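To: members list
From: Kristaps Jankauskaitė
Subject: Re: November training weekend at Skastitz

Hello all,

What a lot of replies! I'm answering Uibo branch's message here on the list, as several of you have asked the same things off it.

> We have six members keen to come, mostly housing and family
> solicitors and one trainee. Could you tell us whether the ethics
> session still counts towards our yearly hours if we only come for
> the second day? And is there any chance of a proper advocacy
> workshop this time, with people on their feet? Last year's was very
> good but we mostly sat and listened.

Yes to both. The ethics session has moved to the second morning, straight after breakfast, and it stands by itself. Sign the sheet at the door on the way in and again on the way out, please. Last year we had signatures going in and none coming out, and I spent a good week chasing people.

The advocacy workshop is the part I'm most excited about. We've got the old council chamber for the whole first afternoon, with the raised bench still in it, and everybody who puts their name down will get 10 minutes on their feet and then feedback from one of the retired judges. The problem is a tenancy deposit dispute with a rather slippery inventory, and both bundles will go out beforehand. Do read them — the judges certainly will have! 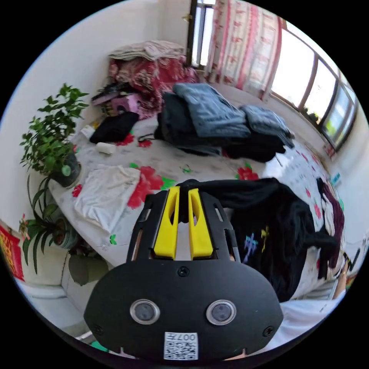

A bedroom, with a gripper in front.

There are 40 places in the workshop and they'll go in the order I get your names. If you'd sooner watch, the gallery is open and you needn't book for that.

Now, money. The fee is the same as last year. Plevia branch have very kindly put 2,000 into the bursary pot, so trainees and anyone in a law centre can come for the price of their meals. Just write "bursary" next to your name on the form, and I won't ask for anything more than that.

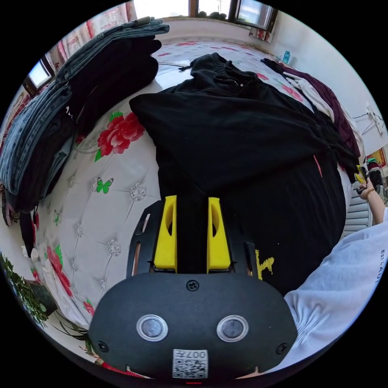 Page last changed: Aug 26, 2026

On getting there: the train to Skastitz is fine as far as Hokance, where you change, and the connection is tight if you've got a big case. Hokance members have offered lifts from the station on the first evening. Tell me which train you're on and I'll match you up with a driver.

Dinner is in the long room at the hotel, and the quiz is back. The Uibo table won it last time on a tie-break about party walls, and I gather there's some feeling about that in Plevia, so come ready. Dress is whatever you like.
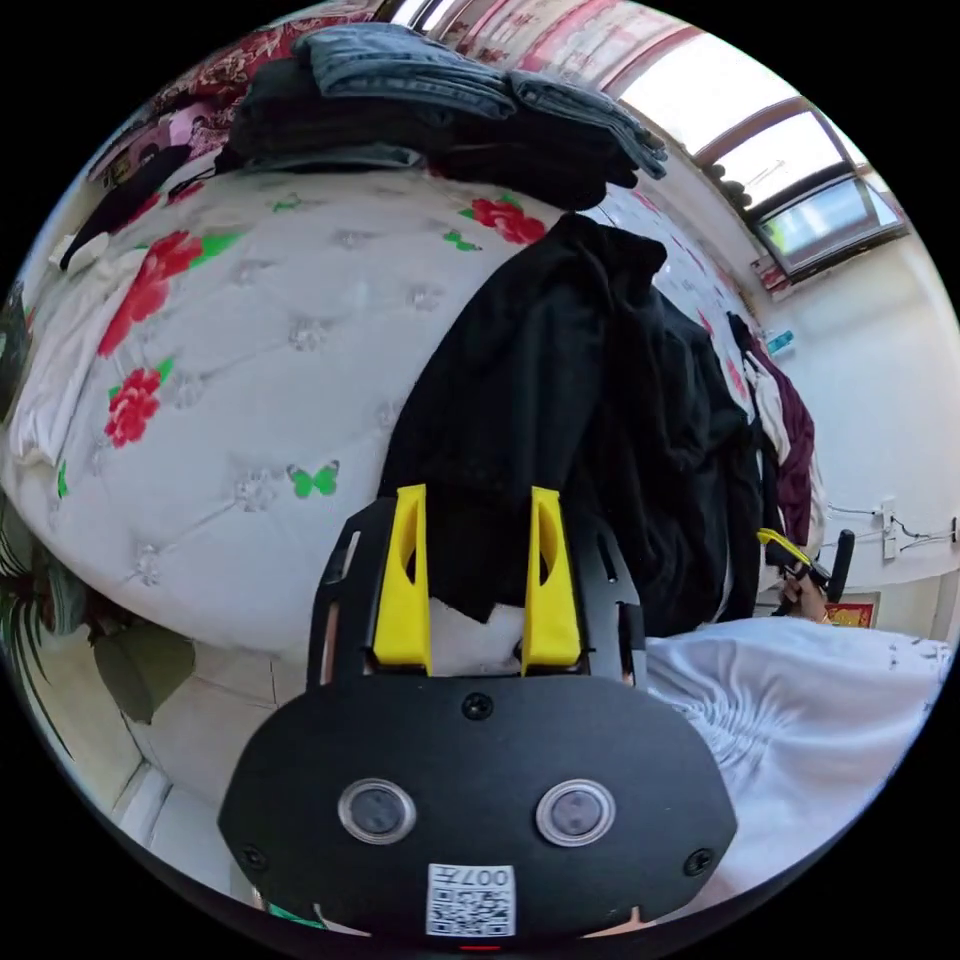

I should have said that the hotel wants dietary needs with the booking and can't easily change them on the night. They were very good about it when we forgot last year, but I'd like us not to test them twice.

We're still one speaker short on the second afternoon. The slot is for costs, and I know that sounds dry, but the talk we had on it two years ago was the one people were still arguing over at the station. If you've run a costs hearing lately and would be willing to talk about it, do please write to me. Slides aren't needed and a few war stories would be very welcome.
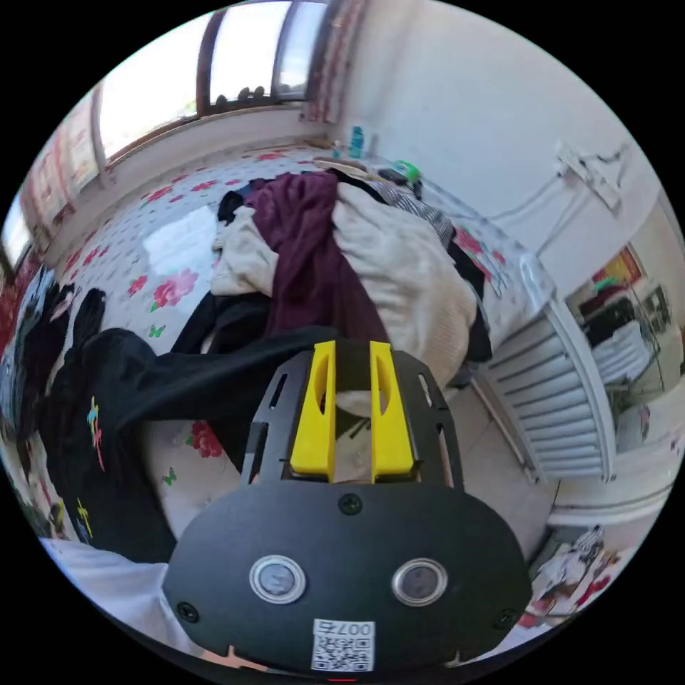 By Kristaps Jankauskaitė, training secretary

One last thing for Uibo: your trainee is very welcome at the workshop and can share a slot with a colleague if going solo feels a bit much. We had two pairs do that last time and they were a joy to watch.

Forms back to me by email, please, and do pass this on to anybody in your office who isn't on the list.

All the best,
Kristaps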